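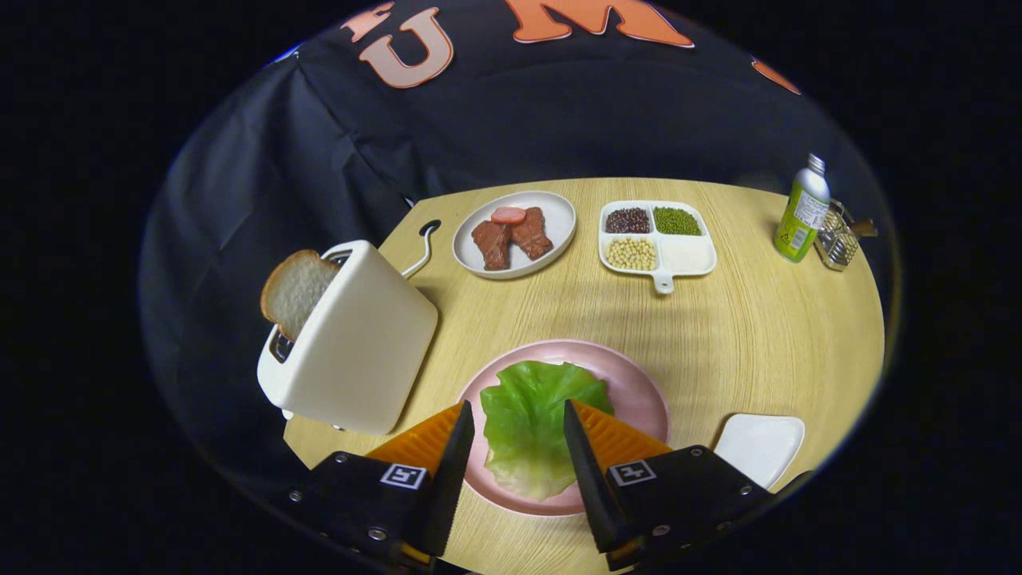
Guidance and how-to: Events and displays

Staff and community groups who book an exhibition stand at Garkside are responsible for preparing their own table and backdrop. The guidance on this page explains how to dress a small display so that it is tidy, safe and easy to read from the public side of the hall. A round table in light wood, with a black printed cloth draped behind it and large orange letters on the cloth, is a suitable starting point for most stands. The same steps apply to rectangular tables and to cloths of other colours.

By Dulce Quintero, Events and Visitor Services
June

Before you begin

Confirm your stand number and the size of your table with the events office. Tables are allocated on arrival and cannot be exchanged once the hall is open. You will need your backdrop cloth, a support rail or frame, spring clips, a handheld steamer, a soft cloth for wiping the table and a roll of low-tack tape. Steamers may be borrowed from the Flendberg store on the ground floor and must be returned before the doors open.

Cloths must carry a fire safety label or be accompanied by a certificate from the supplier. Stands without one or the other will be asked to remove the cloth.

Step 1: Prepare the cloth

Unfold the cloth the evening before and hang it overnight from a wide rail. Heavy fabrics lose many of their creases in this way. Steam the remainder from the back of the cloth, working from top to bottom and keeping the steamer moving. Do not hold it against printed areas, as some inks soften with heat and will mark when the cloth is next folded.

Check the care label first. A few coated fabrics must not be steamed at all — these should be rolled for storage and never folded.

Step 2: Set the support

Place the rail at least one arm's length behind the table, so that a person can stand between the two. For a round table, a curved rail gives a neater result than a straight one and leaves fewer gaps at the sides. Tighten every joint by hand and test the support by pressing lightly on each upright. It should not rock.

Supports must not block a fire exit, a heating vent or the marked walkway between stands.

Step 3: Hang and straighten

Begin at the centre of the cloth. Fix one clip at the midpoint, then work outwards, placing the clips evenly. Stand at the front of the stand after each pair of clips and check that the wording is level. It is far easier to correct a slope at this stage than after the sides have been fixed.

Where the wording is longer than the rail, decide which part must be seen by visitors and place that part in the middle. Soft folds at the sides are acceptable. Folds that run through a name or a telephone number are not, and the cloth should be rehung.

Step 4: Dress the table

Wipe the table and allow it to dry. Wooden tops may be left bare if the grain is in good condition. Put taller items at the back and printed material at the front, within reach of a seated visitor. No more than 4 leaflet titles should be offered on a small table; further copies may be kept in a closed box beneath it.

Tape must not be applied to wooden surfaces. Use it only on the floor, to hold down cables and the lower hem of the cloth.

Step 5: Request a check

When the stand is ready, report to the desk in the Escobedo Room. A member of staff will inspect the support, the cables and the fire label, and will sign your stand card. Rigoberto Ventura is the contact for groups who need a socket or an additional light. Requests should reach him before 4 pm on the day before the event.

Taking down

Stands must remain in place until closing. Remove the clips from the outside inwards, with a second person holding the cloth so that it does not drop on the table. Shake it out, fold it with the print inwards and label the bag. Cloths left behind are held in the Ellbridge cupboard for 13 days and are then passed on for reuse.

Last updated: June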